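Workshop > Opinion > Home robots

Give your home-built robot a dull job

Last updated: May

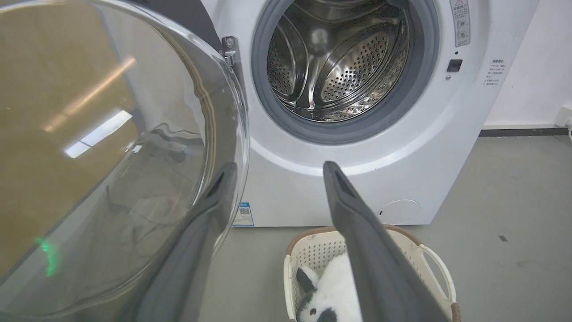 Why I think laundry is the best project going

People who build robot arms at home nearly always start with chess or pouring drinks. I did too. My first arm, Tresel, could move a pawn beautifully on a good evening, and I was so proud of it! But I'd now tell anyone starting out to go straight to the washing machine, and I'll happily argue the point with whoever is at the next bench in Tiltholm on Sunday.

Look at what a front-loader asks of a gripper. The door is a great clear bowl that throws the ceiling lights back at the wrist camera. The drum is polished steel full of little holes, shiny in all the ways that upset a depth sensor, and round the opening there's a thick rubber gasket that you really don't want to catch with a fingertip. Put a soft toy panda in a basket on the floor in front and you have squashy, furry and awkward all in one go. I can't think of a richer set of problems that fits in the corner of a room.

Troels Nørgaard disagrees with me. He thinks beginners should have rigid blocks on a plain table for the first 6 months, and he has a point about morale (I spent 55 evenings on gripping alone, and a fair few of them ended in a sulk). My trouble with blocks is that they let you get away with things. You can be sloppy about how hard the fingers close, and you can forget that doors swing.

Rungnapa Yimyam put it better than I can when we were rewriting the arm's reach routine: a block never changes shape while you're thinking about it. Her version came to 109 lines, much shorter than mine, and I've stopped pretending mine was easier to read.

So pick the chore you like least and build for that. Measure the height of the door first, and leave more room for the elbow than you think you need. I'm moving on to socks next, and I can't wait.

We use cookies to remember your settings. Accept | Manage choices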